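The Postmaster's Bench

When my grandmother died she left the house to my mother, the good coat to my aunt, and to me, for reasons she took with her, she left the bench at the bus stop in Hakala.

You will say a person cannot leave somebody a bench at a bus stop, and the solicitor said so too, several times, pressing the end of his pen in and out. But she had paid for it, you see, in the year they took the old shelter down, and she had the receipt in a biscuit tin, and she had written across the back of it in her sloping hand, For Tilde, who knows how to sit. I was thirty-four. I had a job in an office that sold guttering for a firm called Wolex, and I had not sat anywhere for longer than a sandwich in years.

So I went up on the bus to look at it. It was the sort of spring day that can't make up its mind, with sun on one side of the road and drizzle on the other, and when I got down at the stop there was already a man on my bench. He was old and wide, with a hat on his knee and a paper bag beside him, and he looked up at me with great politeness and moved the bag.

"You'll be wanting the left end," he said. "The right end is mine until four."

I told him it was my bench. I hadn't meant to say it so baldly, but I'd been four hours on two buses and I had practised a little speech for the place, and the speech had not had anybody in it.

"Yes," he said. "She told me you'd come. Amândio Godinho." And he held out his hand, and in it, as though it were a calling card, was a plum.

We ate plums. He told me he had come to Hakala as a young man to mend the organ in the church, and that the organ had turned out to be a longer job than expected, so that by the time it would play all the way through a hymn he had a wife and a cellar and a vote. My grandmother had been the postmaster then. She never let anybody say postmistress. She locked up at half past three, and she walked down to the stop to see the afternoon bus in, whether or not she was expecting anyone off it, and he walked down from the church to keep her company. They had done this for a great many years, and as far as I could make out they had talked chiefly about soup.

"And what did you do," I said, "when it rained?"

"We got wet," said Amândio Godinho.

The bus came in at four, and a girl with a cello got off, and he put on his hat and stood up and wished her good afternoon, and then he wished me good afternoon, and went away up the hill with the empty bag folded in his pocket. I sat on a while. The wood was very smooth at the right end and a good deal rougher at the left, and it took me longer than it should have done to understand that she had given him the better seat all that time.

I ought to explain that I had come with a plan. There was a man in Jinanero who bought old street furniture – lamps, pumps, horse troughs, that kind of thing – and did it up for hotels, and he had offered me 225 for the bench if I could prove it was mine, and I had the biscuit tin in my bag. I wasn't hard up exactly, but I had a boiler that made a noise like a goose, and it seemed to me that my grandmother, who could not abide a badly kept boiler, might have seen the sense in it. I had even asked the driver whether he could take a bench in the hold. He said he'd once taken a pony.

Instead I missed the evening bus. I'm not proud of how. I was sitting there when it came in, on the left end, with my ticket in my glove, and I stood up and said good evening to the two people who got down, and was so pleased with myself for having done it that I sat down again. The doors shut. The driver lifted one finger off the wheel to me as he went by, quite kindly.

There was a room to be had over the baker's, and in the morning there was a smell of bread so thick you could have leaned on it. I rang Wolex and told them I had been delayed by a bequest. I walked up to the post office, which sells fishing licences now and has a machine for the parcels, and the young man there took down her photograph from over the counter so that I could look at it properly. She was standing very straight. She had her hand on something just out of the picture, at about the height of a bench back, and I chose to believe it was that.

"There's her book, too," the young man said. "Did nobody send you her book?"

It was a ledger with a green spine, the sort they used for registered post. She had kept it under the counter and filled it, from the front, with registered post, and from the back, upside down, with the people who got off the afternoon bus. She didn't put their names, even when she must have known them. Tall boy, home for good by the look of his trunk. Woman with hens. The doctor, in a temper. Man with tool bag, foreign, asks where is the church. Then under that one, in different ink, a later thought: Has very nice manners. Does not care for barley.

I read it on the bench until half past three, and then I read some of it aloud to Amândio Godinho, and when I got to the barley he took out his handkerchief and looked for a long time at the sunny side of the road.

"I never told her that," he said. "I ate it every week."

The last page she had written on was not the last page of the book. There was a good thickness of clean paper left between her bus passengers and her registered post, and I had a pencil from the Ikon hotel in my coat pocket, and at four the bus came in and let down a boy with a birdcage. There was no bird in it. He held it out to one side as he walked, as you would if there were.

Well, what would you have done?

I kept the room over the baker's until July, and then I took the rooms behind the post office that used to be hers, and Wolex found someone else to be patient about guttering. The man in Jinanero wrote twice and then sent a very decent postcard. As for the boiler, I let the flat to a piano teacher who says it's in tune with her G. Amândio Godinho has the right end until four and I have the left, and on the days when his knees won't bring him down I still don't move across. It wouldn't feel comfortable. I make him soup on those days, and carry it up the hill in a can, and he asks me who got off.

I tell him. I tell him as she would have put it, with the names left out, and he shuts his eyes and guesses, and he is nearly always wrong and nearly always happier with his own version. Last week I told him woman in yellow, laughing before she reached the bottom step. He thought about it through a whole bowl.

"Somebody's daughter," he said at last.

"That's cheating. Everybody is somebody's daughter."

"Not the boy with the birdcage," said Amândio Godinho, and held out his bowl for more. There was no barley in it. I have read the book.

First published May 24, 2024
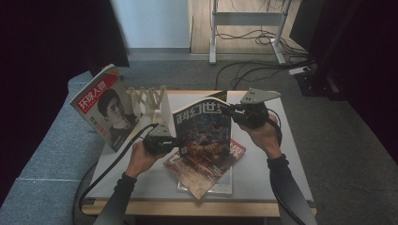
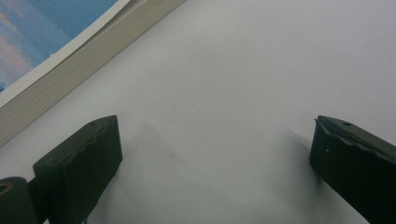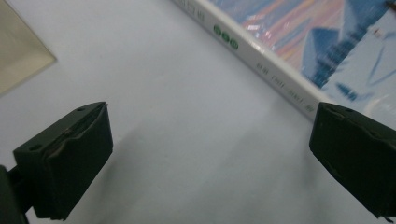 Maren wrote in to say that she read this one to her father over two evenings, and that he stopped her at the barley to tell her he had never liked her mother's rice pudding, in all their years, and would she please not put it in a ledger. She wants to know whether the boy with the birdcage ever gets a story to himself. She also thinks Tilde should have held out for more than 225, bench or no bench, and says her father disagrees with her on this and would like it mentioned. He used to wait for the ferry with a friend of his, on a wall, and they had ends too.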